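束ねる、ほどく、また束ねる
紐のある暮らしをめぐって
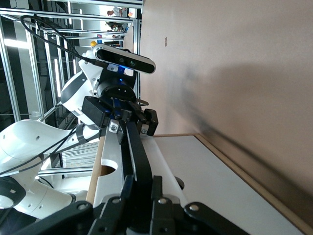
台所の引き出しをひとつ、わが家では紐の引き出しと呼んでいます。菓子箱にかかっていたリボン、米袋の口についていた紙紐、輪ゴム、麻糸の残り、何に使ったのか思い出せない組紐の切れ端。捨てればすっきりするのはよくわかっているのに、手に取るとつい指に巻きつけて、くるりと小さな束にして戻してしまうのです。そんな癖があるものですから、よそへ行っても留め方にばかり目がいきます。写真の白くて長い部分に沿った黒いケーブルにしても、端の近くを黒いバンドできゅっと留めてあって、ああ、ちゃんと束ねてあるな、とそこをまず見てしまいます。同じ黒でも上のほうの一本は大きく弧を描いて遊ばせてあり、この締めるところとゆるめるところの加減が、じつは紐のいちばん面白いところではないかと、前々から思っていました。

思っているだけでは仕方がないので、この春、紐のことばかり考えて歩いてみました。

最初に訪ねたのは、坂の途中にあるTraticoという荷造り用品の店です。間口の狭い、奥へ奥へと続くつくりで、棚には綿、麻、紙、絹、それに名前を聞いてもすぐに忘れてしまうような化学繊維の紐が、巻いたまま、色の順でも太さの順でもなく並んでいます。順番はどうなっているのですかと尋ねると、よく出るものが手前だそうで、なるほど商売というのはそういうものかと妙に納得しました。店の帳面では、いま扱っている紐は117種類。そのうち店の人が自宅でも使っているのは2種類だけ、と笑いながら教えてくれました。生成りの綿の中細と、古新聞をくくる紙紐です。

綿の中細をひと巻き買いました。800円でした。毛糸玉より少し重くて、鞄の底に入れておくと歩くたびにころころと動きます。

帰りの電車の中で考えたのは、どうしてわたしたちはこんなに結び方を忘れるのだろう、ということでした。子どものころ、祖母に小包のくくり方を習いました。十文字にかけて、裏で交差させて、最後に人差し指で押さえてもらう。あの押さえる役が子どもの仕事で、早く離すと叱られ、遅いと指が挟まる。挟まった指を抜くときの、ちょっと痛くて誇らしい感じは今でも覚えているのに、肝心の結び目の手順は、いざ一人でやろうとすると途中でわからなくなります。粘着テープが便利すぎたのかもしれません。いえ、テープに罪はないのですが。

忘れたものを思い出す場所として、Hallvilleという町の公民館で開かれている木曜の会を教えてもらいました。風呂敷や組紐の教室とは少し違って、めいめいが縛りたいものを持ってきて、ああでもないこうでもないと縛る会です。わたしが行った日は、折りたたみ椅子を持ってきた人、庭の竹を持ってきた人、編みかけの籠を持ってきた人がいて、わたしは古い雑誌を抱えていきました。机の上には手書きの帳面があり、会で覚えた結び方に番号がついています。今のところ31番まで。もっともそのうちのいくつかは、よく見ると同じ結び目を左右逆にしただけのようで、そのことで毎年もめるのだそうです。わたしには見分けがつきませんでした。

雑誌は、叶うならほどきやすく束ねたいのです。読み返したい号が必ず真ん中あたりにありますから。そう相談したところ、引き解き結びというのを教わりました。端を引けばするりと解ける、靴紐の蝶々の片側だけのような結び方です。教わってみれば何のことはない、知っていた気さえするのですが、やってみると最初の何度かはゆるくて、雑誌が机の上に扇のように広がりました。隣で竹を縛っていた人が、紐を引く前に親指で少し押してみなさいと言ってくれて、それでやっと形になりました。今度は固すぎて、本当に解けるのかと心配になるくらいでしたが、端を引いたらちゃんと解けて、思わず声が出ました。

お茶の時間には、Hillolikの焼き菓子が出ました。町の小さな菓子屋で、箱に細い藍色の紐をかけてくれるのです。誰かが慣れた手つきでその紐を外し、くるくると巻いて自分の道具箱にしまったのを見て、ここにも紐の引き出しを持つ人がいる、とうれしくなりました。聞けばその店では、紐を返しにくるお客もいるといいます。返すほうも返すほうだけれど、受け取るほうもえらいものです。

紐をほどく、という言葉には、少しだけ改まった響きがあります。本の場合は「ひもとく」と言いますし、昔の巻物には本当に紐がついていました。贈りものの紐をほどくときも、鋏でぱちんと切る人と、結び目に爪を立ててじりじりと頑張る人がいて、わたしは断然後のほうです。待っている側はさぞもどかしかろうと思います。食事に寄ったGiápという店では、持ち帰りの包みを持ち手つきに結んでくれるのですが、これがまた固く、家に着いてから汁物が冷めるまで格闘したことがありました。それでも切らずに粘ったのは、どういう順に手を動かせばこの形になるのか、逆からたどってみたかったからです。途中でわからなくなって、結局は家族に切られてしまいましたけれど。

もしこれを読んで、少し紐を触ってみようかという気持ちになった方がいらしたら、まずは身近なものを束ね直すところから始めるのがよいように思います。延長コードでも、傘でも、冷蔵庫に立ててある葱でも。コードの類は、肘にかけてぐいぐい巻くよりも、手の中で大きめの輪をつくり、くせに逆らわずに重ねていくと素直にまとまります。留めるのは最後に一か所、ゆるめに。葱は輪ゴムより、濡らした紙紐のほうが傷みにくい気がしますが、こちらはわたしの台所だけの話かもしれません。

Traticoで買った綿の紐は、まだずいぶん残っています。雑誌の束がひとつ、干した蓬の束がひとつ、それから膝の破れた作業着の腰紐。木曜の会には五月にもう一度行くつもりで、次は物干し竿に使える結び方を教わろうと思っています。帳面の何番だったか、たしかに聞いたはずなのですが、控えておいた紙を、どうも何かと一緒に束ねてしまったようです。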